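# Gatero Hanging Mesh Basket

The Gatero is a shallow wire basket that hangs from a rail, a crossbar or the edge of a shelf. It keeps pens, tape, scissors and other small items off the work surface. It comes in white or black and ships with two hooks, already fitted.

Bernon has sold the Gatero since April. It replaces the Belay basket, which had a fixed back plate and could only be screwed to a wall. Belay hooks do not fit the Gatero.

**Sizes and finish**

- Inside length: 40 cm
- Colors: white, black
- Finish: powder coat
- Hooks: 2, steel, removable
- Spare hooks: sold in packs of 3

**Hanging it**

Slide both hooks over the rail, then push down until they sit flat. Load the heavier items near the hooks. On a round rail the basket can swing a little when you reach in. A cable tie at each end will stop this. Trim the ties close so they don't catch on sleeves.

On a shelf edge, check that the lip is straight and clean. The hooks will not grip a rounded lip.

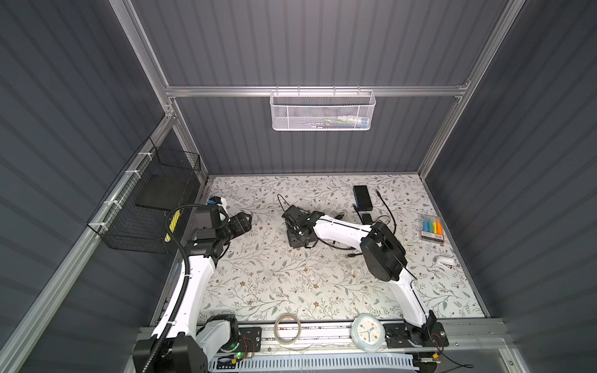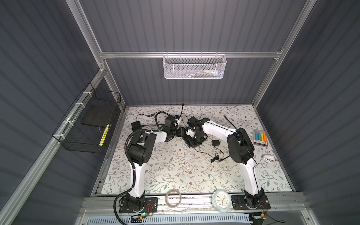 **What to keep in it**

The mesh lets dust and crumbs through, so give the area below a wipe now and then. Paper clips and pins will fall through too. Put them in a small tin first, or order the Drarkov liner, a thin felt mat cut to fit the bottom. The liner is gray and can be washed by hand in cool water. Dry it flat.

The basket is meant for indoor use. The coating holds up well in a kitchen or a craft room, but do not leave it in a shower or on a balcony. If the coating chips, touch it up with enamel paint before rust starts.

**Cleaning**

Wipe with a damp cloth and mild soap. Don't use scouring pads or the dishwasher.

**Customer notes**

"I have one over the sewing table and one by the back door for keys and dog leads. The hooks were stiff at first but they're fine now." Kidus Tefera

"Good basket. I wish the liner came with it." Mesfin Wolde

**Ordering**

Item 43 in the Bernon storage list. Orders for a single basket go by regular mail. Returns are accepted if the hooks are included and the coating is unmarked.

Page updated 8/29/19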